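How Drisska the Robot Arm Learns to Tidy the Kitchen

Have you ever wished somebody else would clear the table? At the Mondavham shared workshop, Yolotzin Arellano is building a helper to do just that. It's a robot arm called Drisska, and it practises on toy food!

An arm like this has joints, a bit like your shoulder, elbow and wrist. Inside each joint is a motor. A computer tells every motor how far to turn, and when they all turn together the arm can stretch, bend and twist. At the very end is the gripper, which does the job of your hand. You have 4 fingers and a thumb. Drisska has just 2 fingers, so it has to choose very carefully where to pinch.

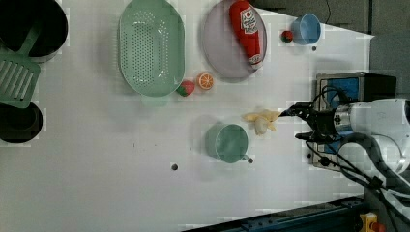 Drisska's open gripper reaches towards the toy banana. Can you find the strawberry?

Bananas are tricky! A peeled one has floppy-looking bits sticking out all over the place, and a mug has a handle that could be pointing anywhere. You don't even think about it when you pick one up. A robot has to work out every bit of it.

So how does it get better? Practice, and lots of it. Yolotzin started building in April, and by now Drisska has had 381 goes at picking things up. Plenty of them went wrong (the orange slice once shot right off the table!), but the misses are useful too. Each one gives Yolotzin something to change in the program.

Try it yourself: pick up a pencil using only your thumb and one finger. Now try a spoon, then a grape. Where did you have to pinch?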